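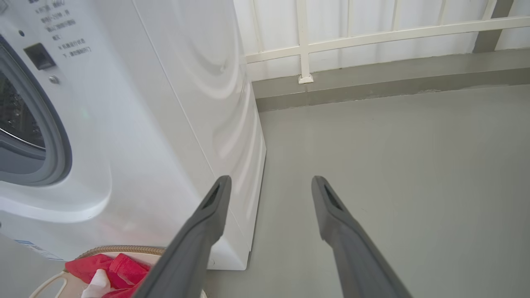 *A front-loading washing machine with a gray door gasket.*

## Laundry room hours change in December

The shared laundry at Brermont will open at 7 a.m. and close at 10 p.m. starting in December. The later closing time was the most common request in the spring survey, which drew 272 replies. Last loads should go in by 9 p.m.

The price of a wash stays the same. Dryer time will be sold in blocks of 15 minutes, and unused minutes can't be carried over to another day. Cards can be topped up at the Femument desk or by calling extension 1455.

Residents in the Ñahui building will share the Brermont room while their own floor drain is replaced. Zikov, the plumbing contractor, expects the work to take four weeks. Carts will be left in the Ñahui lobby for anyone who needs one. Please bring them back the same day.

A few reminders for front loaders: use high-efficiency detergent only, wipe the rubber seal after your last load, and leave the door open a little so the drum can dry. Items left over 7 days will be bagged and moved to the storage closet next to the mail room.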